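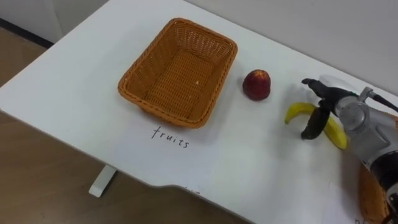
Most advice about keeping a shared table in order starts with buying something. I think it should start with a pen. A container tells people that things go inside it. It doesn't tell them which things, and in a room used by more than one person that is the only question that matters.

I have worked in four shared offices, and the table went bad the same way in each of them. Somebody bought nice baskets. For a week they looked good. Then a banana went in with the tape, the keys went in with the banana, and by June the baskets were being emptied onto the table whenever anyone needed anything.

The fix is cheap. Write the word where the basket sits, in marker, on the surface itself if the surface can take it. One word is enough. "Fruits" works. It doesn't need to be straight or pretty, and I would skip the printed labels, the icons and the color codes. At Turo we had a color chart taped to a cabinet door, and people had to walk over to it to find out where a stapler went. They left the stapler on the table.

I prefer the word on the table to a tag on the basket. A tag travels. Carry the basket to the sink or to someone's desk and the label leaves with it, and the empty spot gets filled with mail. A word on the table holds the place until the basket comes back.

Baskets of the same kind make the word more important. Two matching ones look tidy, and they give no hint about which is for food and which is for office supplies.
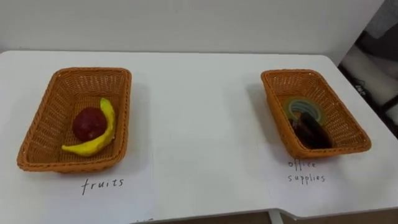
Seul-gi Heo wrote to me that the labels only work if someone is willing to change them. Her table at Cenau had a spot marked for batteries long after the office stopped using any, and people put whatever they liked there because the word had stopped meaning anything. She wipes hers off and writes them again when the contents change.

I agree with that, and it is another point in favor of marker over anything engraved or laminated. Test a corner first, though, as some tabletops will keep the ink.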